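Siriwan four-piece table set (mug, plate, bowl, cloths)
Reviewed for the Plosdale tableware pages by Corentin Aubert. Second reader: Chanida Boonyarit.

## What was tested

Siriwan sells plain coloured tableware in small sets for rented flats, canteens and training kitchens. The set reviewed is the light one: a pale blue mug, a lavender plate, a lavender bowl, and cloths bought separately in green and black. It was bought at full price from Pranditz and used daily until the end of the trial. The comparison set was the Bralletti, which we reviewed in an earlier round and still have in the cupboard.

Measurements were taken on a kitchen scale and with a steel rule. Washing was done by machine on the ordinary programme, top rack for the mug and bottom rack for the plate and bowl.

## Plate

The plate is flat across the middle with a slightly raised rim. Flatness was checked with the rule laid across the centre in four directions, and no gap was found. The rim holds back a thin sauce if the plate is carried level. It will not hold soup, and the maker does not claim that it will.

Weight is 173 g. The Bralletti plate is heavier and sits more firmly when food is being cut. With the Siriwan, a firm stroke of the knife will turn the plate a little on a smooth table, and a damp cloth underneath cures this.

The lavender is a greyish one. Under warm bulbs it reads as grey, and in daylight as a pale purple. Buyers matching it to existing crockery should look at it in the room where it will be used.

## Mug

The mug has a matt outside finish and a C-shaped handle on one side. The handle takes three adult fingers. Four is a squeeze. The finish picks up marks from metal spoons if they are knocked against the outside; most came off with bicarbonate of soda, and two did not.

Stability was tested by tilting a board with the mug standing on it, empty and then full. It started to slide well before it tipped in both cases. Tea cooled in it at the same rate as in the Bralletti mug, within the accuracy of our thermometer.

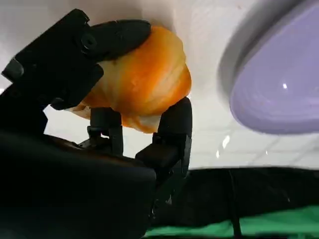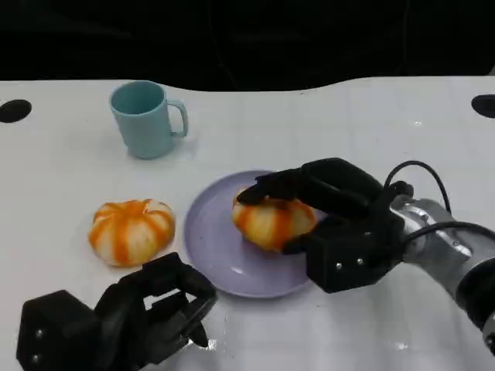 *Siriwan lavender ware on the white table, with orange-and-white soft shapes. The pale blue mug is in the second picture.*

## Bowl

The bowl is plastic and light enough to be pushed along the table by a spoon. It is the weakest piece in the set. Tomato left a faint ring after one night, and the ring was still there after 20 washes. Dry goods gave no trouble, and the bowl has since been used only for those.

## Cloths

The green and black cloths are the same weave and differ only in dye. The green lost a little colour in the first wash and none after. The black sheds lint, which shows badly on a white surface, so wash it twice before it goes near glassware. Both dry a plate adequately. Neither is absorbent enough for a spill of more than some 100 ml.

## Durability

Pranditz states that the plate is good for 1000 wash cycles. We could not test that and make no comment on it. At the end of the trial the plate had no chips and no visible scratches except one short line near the rim, made by a bread knife.

C.B. notes that her own plate, from an April delivery, had a small rough spot on the underside. It was removed with fine paper. Ours had none.

## Ratings

| Piece | Finish | Use | Cleaning |
|---|---|---|---|
| Plate | Good | Good | Good |
| Mug | Good | Good | Fair |
| Bowl | Fair | Fair | Poor |
| Cloths | Fair | Fair | Good |

The plate and mug can be bought singly, and that is how we would buy them. For the bowl, the Bralletti is the better choice at a slightly higher price. Replacement plates are stocked in the same lavender, though Pranditz lists them under side plates.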